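Dumlao open day, Friday. Did anyone else go?

pellworth
Went to the Dumlao open day at Vetanham on Friday afternoon. They had the kitchen simulator up on the big screen with a driver at the desk, and you could put your name down for a go. I was number 14 on the list and got one run. Mine was the microwave knobs. Harder than it looks, as you get no feel for contact through the controls.

osk_r
I was in the 2 o'clock group. Didn't get a go but watched plenty. They said the kitchen is built in Flollero and there are 123 layouts, all rendered. Stills from our session:

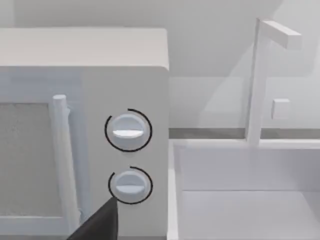
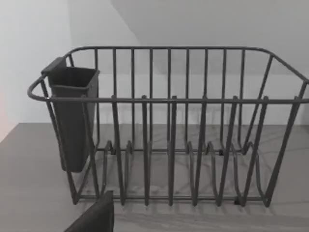
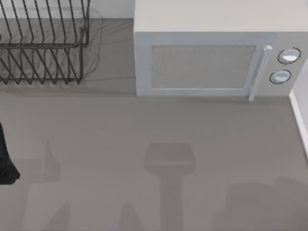 The talk before it was too long. 25 minutes on funding and very little on how they score a run.

tansybank
I asked about scoring afterwards. A run passes if the knob ends up past a set angle. How you got there doesn't count, so you can knock the front of the microwave on the way and still pass.

pellworth
That explains my pass then. I bumped it at least twice.

grindle88
Not convinced by any of this. It's a computer kitchen. I drove two hours to see robots and there wasn't a real arm in the building. Nonidau had real ones at theirs in January and you could stand next to them.

osk_r
The notice did say simulator demonstration. And the Nonidau arms were stopped for half the afternoon with a fault.

grindle88
It said that in the small print. The heading said "robots at work in the kitchen". I'd still take a stopped arm over a screen.

tansybank
I see both sides. For people who want to try driving, the simulator is better, you can't break anything and the reset is instant. For children it was a bit dull. Mine lasted ten minutes.

millrace
Is there parking at Vetanham? Thinking of the next one.

pellworth
Yes, behind the building, free after midday. Put your name down as soon as you get in, the list was full by three.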